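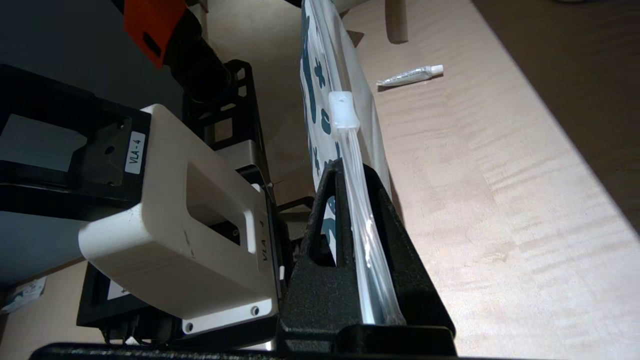 4. The burial of worn books in Grakville

In Jewish practice, a book or page that contains the name of God is not thrown away when it can no longer be used. It is put aside in a storage place, called genizah, and in many communities it is later buried in the cemetery. The general rule is old and well described. Less attention was given to how small communities decide the time of the burial, and what they do with the papers of which the status is not clear. In this section we treat these two points for the congregation of Grakville, and we compare it with the congregation of Nidelell, which was presented in Section 3.

The Grakville minute books mention a burial of books for the first time without any comment, so we suppose that the custom was already known to the members. The later entries are longer. They say that the sacks were carried from the synagogue to the cemetery on a Monday morning after the reading of the Torah, and that the school children walked in front. In June the ground is dry and the road is easy, and most of the entries come from this month. We did not find a religious reason for the month in any of the entries.

In Nidelell the burial was connected with a funeral. The books waited in a cupboard under the stairs of the women's gallery until a respected member died, and then a part of them was placed in the earth beside the coffin. Similar customs are known from other places. Older people whom we interviewed in Grakville had heard of this practice, but they considered it as belonging to "the others."

The second point concerns papers in the local language. The storage box in Grakville, opened again before the last burial, contained roughly 100 items. Of these, 34 were prayer books or parts of them, and 50 were loose printed leaves, among which we found calendars, wedding invitations and charity receipts from the Trummer printing house. Many of the invitations carry a verse in Hebrew letters, and this may explain why the families did not want to burn them. For the receipts such an explanation is not possible. Our informants answered only that "one puts it in the box and does not ask."

This answer should be taken seriously. It shows that the box was used with more caution than the written rule demands, and that the decision was left to the household. Pridon, the neighboring town, had a stricter order, and there the beadle returned the papers which he found not suitable.

Figure 3. White housing with the marking VLA-4.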